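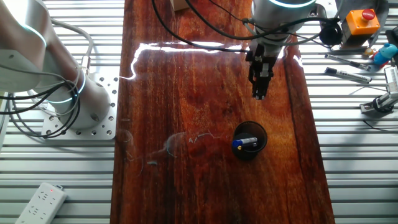
Check the cables before you check the program, Lieven Kuipers told us at the start, and after that he repeated it at every stop of the tour. I came to the open day in Udbridge in April to learn how a small two-arm cell is looked after, so this advice suited me well.

The arms stand on a slotted aluminium table. One of them sits on a square plate full of holes, and Kuipers likes this plate very much. When an arm must move a little, he takes out the bolts, shifts it to the next holes and writes the new position in a notebook. Then the arm has to be taught its points again, and for this cell it takes about 300 minutes. I asked if it could not be faster. He said yes, but then he does it twice.

The wooden board between the arms is the working surface. It is varnished and it shines a lot under the lamps - I would have chosen something matt, but I did not want to argue with my host.
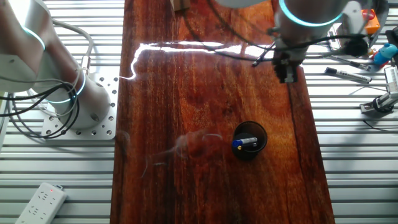 The cell in Udbridge, with the marker in its black cup.

Every morning at 9 they press the red stop button once, before any other work, and release it again. Iida Kuusisto keeps the list for this. She also showed us how she wipes the gripper fingers with a dry cloth and looks along the cables for places where they rub. A cable that is too tight at the wrist is changed the same day. The old ones are kept in a drawer with labels, 3 of them from this winter.

Coffee was in the next building and the bus back left at half past four.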